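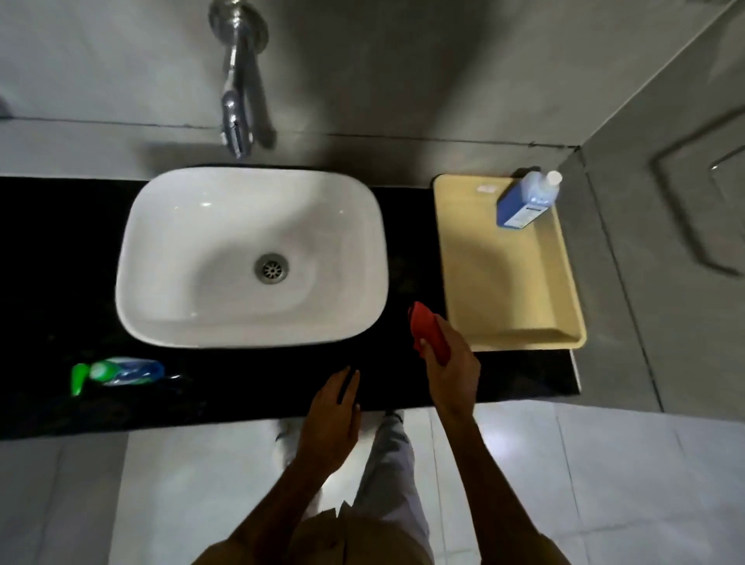 Section 4. Recording the Counter-Cleaning Task

This section applies to members of the Gratirton shared workshop who are preparing demonstrations for the Nomix home arm. Complete Section 3 (Head Camera Fit and Focus) before proceeding.

4.1 Preparing the counter

1. Place the tray on the right side of the sink. The arm is taught to look for it there, and its position must remain the same throughout a set.
2. Put the red cloth in the tray. Cloths of other colors require a separate set.
3. Set out the bottles to be used. Close all caps.
4. Stand facing the sink, with both feet on the floor, and tilt the head down until the drain and both hands are in view.

CAUTION: Use sealed or water-filled bottles during practice. Cleaning products may be used only with the approval of Kerstin Magnusson.

4.2 Recording the wipe

5. Start the recording and hold both hands still over the front edge of the counter.
6. Take the cloth in the right hand. Wipe the front of the counter from the sink toward the tray.
7. Return the cloth to the tray and stop the recording.

NOTE: A set consists of 25 recordings. Label each set with the member's initials before copying it to the Lehtinen drive. Sets containing fewer than nine usable recordings are not accepted for training.

4.3 Recording the cap task

8. Pick up one bottle and bring it to the front edge of the counter, left of the sink.
9. Hold the body in the left hand and the cap in the right. Keep the wrists low — raised wrists hide the cap from the camera.
10. Turn the cap slowly. If the bottle slips, continue the recording and mark it "retry" in the log.
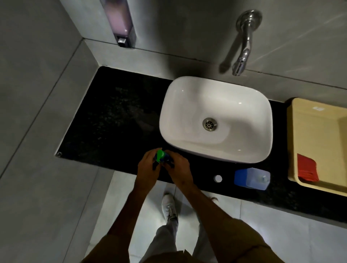

Figure 4-2. Two-handed grip on the green-capped bottle, left of the sink.

CAUTION: The arm must be switched off at the wall while any person is working at the counter. This applies to recording and to cleanup.

4.4 After recording

11. Close all bottles and check the counter for small caps.
12. Enter the set number in the log. Aleksi Turunen reviews new entries each evening after 6:00 p.m.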